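Drullby Evening School
Wood for the Home Workshop, Handout 3
Reading the Grain
August 2022

Welcome back, everybody, and thank you for all the good questions at the end of the last session. I promised to write up the part on grain properly, as I went through it much too fast and the board was wiped before half of you had copied it down. Keep this sheet with the one on moisture - we'll need both when we get to gluing up panels in September.

How a tree puts on wood

A tree grows outward, just under the bark, one layer a year. In spring the growth is quick and the cells are large, and later in the season things slow down and the cells get smaller and denser. That change is what gives you a ring. In oak the spring wood is full of big open pores, so the rings are easy to find even without a hand lens. In maple or birch the pores are much more even, and you may need to wet the end grain and tilt it to the window before you can pick them out.

What the saw does

The same log can give you boards that look like strangers to each other, and it all depends on the angle at which the saw meets the rings.

Flat-sawn (also called plain-sawn). The rings meet the face at a low angle. You get the arches and peaks people call cathedrals, usually up the middle, with straighter lines toward the edges. It wastes the least wood, so it's the cheapest and the one you'll see most at the lumber yard.

Rift-sawn. The rings meet the face at something between 30 and 60 degrees. The lines are straight and quiet, lovely for table legs, where you want all four faces to look alike.

Quarter-sawn. The rings stand nearly upright to the face. The lines are straight here too, and in oak you also get those shiny flecks called ray fleck. It moves less across its width than flat-sawn wood does, so I like it for drawer sides and anything that has to slide.

If you can't tell which you have, look at the end of the board first and the face second. The end doesn't lie, and I've been caught out by a pretty face more often than I care to admit!

Knots

A knot is where a branch was. If the branch was alive when the trunk grew around it, the knot is knitted into the wood and will generally stay put (a tight knot). If the branch had already died, there may be bark around it and it can work itself loose. Either way the grain bends as it passes, so expect tearout when you plane. Take a fine cut, sharpen first, and come at it from both sides if you need to.

For shelves and tabletops a small tight knot is no trouble at all. Keep knots away from joints, though, and away from the edges of anything narrow that carries weight.

Before next time

Find three wooden surfaces at home, decide how each was cut, and write down why you think so. Veneers count, and so do printed patterns, which are good practice in spotting a repeat. Then read page 47 of the course reader, on seasonal movement, and have a go at the little sum on page 39. Bring a pencil and a square.

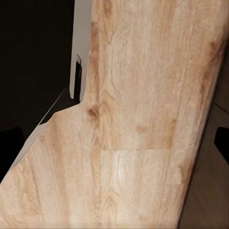 Fig. 1. Light oak grain with faint cathedral arches and a small dark knot.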